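The Brindik Hand-Held Gripper: Questions We Get Asked

Brindik is made and looked after by Peller Shearer, Tritadthorpe. Last tidied up in September. 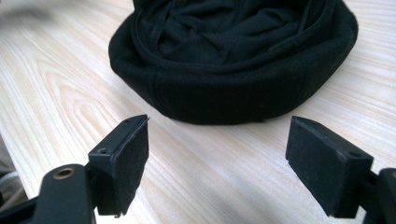
Brindik pads open in front of a black fabric cap.

The basics

What is a Brindik?

It is a gripper you hold in your own hand. You do a job with it — picking up a sock, putting a lid on a jar, folding a tea towel badly — and a small camera on the tool records what the fingers saw while you did it. The recordings are then used to teach a robot arm the same job. The arm wears the same fingers, so it isn't being asked to imagine what it would be like to have a thumb.

Do I need a robot to use one?

No. Plenty of customers start without an arm and buy one later, or send their recordings to whoever in the building has the arm. If you never intend to go near a robot, you will have bought an expensive litter picker, and we would gently steer you towards the cheap sort.

What comes in the box?

The handle, one pair of fingers with pads fitted, the camera and its mount, a charging lead, a spare pair of pads, a hex key and a printed guide. The guide has a fold-out page that will not fold back in. We have had this pointed out and are thinking about it.

Do you sell it or hire it?

Both. Hire is by the month, with the charge taken at the start. If you decide to keep the one you've hired, the first month's hire comes off the price. Later months do not, so there's some reward for making up your mind.

What can it pick up?

Most things that live on a table or a shelf: cups, boxes, toys, cutlery if you are patient, fruit, books up to the thickness of a decent thriller. It also does clothing, which has its own section below because it causes most of our post.

What can't it pick up?

Coins lying flat. Wet soap. Single sheets of paper on glass. Anything too heavy to hold comfortably at arm's length, where the first thing to give up will be your wrist. Please don't use it on pets. They don't like it, and the recordings are useless.

Clothing and other floppy things

Why is fabric so difficult?

A mug is the same shape on Friday as it was when you bought it. A hat is a different shape each time you put it down, and a black hat on top of that gives the camera very little to go on inside the folds. You need more recordings for soft things than for hard ones, and you need to vary how they are lying. People tend to put the hat down neatly each time, and then wonder why the robot can only deal with neat hats.

Where should I grip a hat?

On the thickest part you can reach, usually the band. A single layer of thin lining will pinch up quite happily and then slide out again halfway to the box. If the hat is sitting with its opening upwards, try one pad inside and one outside, and squeeze across the band. Do it some other ways as well. The robot ought to see more than your favourite.

Do the pads leave marks on cloth?

Not on anything we have tried, though we'd keep them off silk. Loosely knitted things can catch on the edge of a pad if you drag sideways, so lift first and move second. Dark wool will show every bit of lint in the room, and that is between you and the wool.

Should I buy special clothes to practise on?

No. Use what's in the drawer. Old clothes crumple more convincingly than new ones, and you'll mind less.

Can it fold laundry?

You can fold laundry with one, slowly. With two, one in each hand, you can fold it at a speed that would only annoy a fairly fussy person. The two-handed kit is two ordinary units and a lead that keeps their recordings in step. Whether your robot then learns to fold depends on your arms, your software and your patience. We only sell the first link in that chain.

Recording

How many recordings do I need for one job?

For a simple pick-and-place job with a hard object, we suggest starting with 60 good ones and seeing how the arm gets on. For fabric, treat that as the warm-up. Good means you did the job in one smooth go without stopping to answer the door.

What makes a bad recording?

Moving too fast is the usual one. Holding the tool so that your sleeve hangs in front of the camera is another. After that comes showing off: people discover they can flick a hat into a box from a distance, do it over and over, and are then surprised when the robot throws things.

Should I clear the table first?

Only if the robot's table is going to be clear. If it will be working among mugs and post, leave some mugs and post about. A plain surface is a sensible place to begin, all the same, and it makes it easier to see what went wrong.

Does the lighting matter?

Less than you'd fear. Ordinary daylight or a ceiling light will do. Avoid a bright window directly behind a dark object. With black things, check a recording on a proper screen before you do the rest of the batch: if you can't make out the edge of the thing yourself, don't expect the software to manage it.

My fingers show up in every recording. Is that wrong?

If you mean the gripper's fingers, they're supposed to. The software uses them to work out how far open the tool is, and they should come in from the lower corners of the view. If they've gone missing, your camera mount has slipped. If you mean your own fingers, move them back behind the guard.

How long does the battery last?

Long enough to tire out the person holding it. It charges over lunch. You can record with the lead plugged in, though you'll find yourself lassoing things.

Fitting, wear and repairs

How do I change the pads?

Switch the tool off. Open the fingers fully, undo the screw behind each pad with the hex key supplied, and slide the old pad forwards. The new one goes on the same way. Do the screws up until they are snug and then stop. Our repairs bench has seen a good many that went one turn further.

The pads are scuffed along the edges. Should I be worried?

No, that's what the edges do. Pale marks along the rim come from brushing against tables and each other, and make no difference to the grip. Look at the flat faces instead. Once those go shiny, or things you used to hold start slipping, fit the spare pair.

Can I wash the pads?

Wipe them with a damp cloth and let them dry before using them. Fluff from clothing comes off with sticky tape. Don't put them in the dishwasher. One customer did, and has asked us to say that the dishwasher was fine.

One finger moves more stiffly than the other.

Look for thread wound round the joint. It is nearly always thread. Pull it out with tweezers, open and close the fingers a few times, and if it is still stiff, send it in. Please don't oil it. Oil finds its way to the pads, and a gripper with oily pads is mainly a way of dropping things.

What does the guarantee cover?

Anything that fails in ordinary use for 2 years, apart from pads, which wear out by design. Drops on to carpet are covered. Drops on to concrete are looked at kindly but usually charged for. Opening up the handle ends the guarantee, and we can always tell.

How long do repairs take?

4 working days from the morning it reaches us, unless we're waiting for a part, in which case we'll write and say so. Hire customers get a replacement sent out first.

Software and odds and ends

What do I get at the end of a session?

A folder with the video, the path the tool took through the air and how far open the fingers were at each moment. The formats are set out in the guide, on the page that won't fold back in. There's no subscription and nothing is locked. If we go bust, your folders will carry on opening.

Does it send my recordings anywhere?

No. They stay on the card in the handle until you copy them off. We couldn't look at your kitchen if we wanted to.

Will it work with the arm I already have?

Probably, if the arm will take a bolt-on gripper. We sell 3 mounting plates, and the drawings for them can be downloaded if you'd like to make your own. Tell us which arm it is before you order. "A white one" has been tried, and it narrows things down less than you'd hope.

Can children use it?

Older ones can, with someone keeping an eye out. They are often better at it than adults, having fewer opinions about how to pick up a hat. The joints can nip, so hair and small hands should be kept clear.

Is there a left-handed version?

The handle is the same on both sides, so every one of them is. The wrist strap can be swapped over without tools.

Can I try one before I pay for it?

Yes, at the workshop in Tritadthorpe, by arrangement. Bring whatever you want to pick up, within reason and within the doorway, which is a standard one. Parking is behind the building and fills up by 9 in the morning. You'll get the use of a bench and a unit, and be left alone with them unless you shout.

My question isn't here.

Use the form on the contact page. Pick "Repairs" if it's broken and "Everything else" if it isn't. There is a third box marked "Urgent", and it goes to the same inbox.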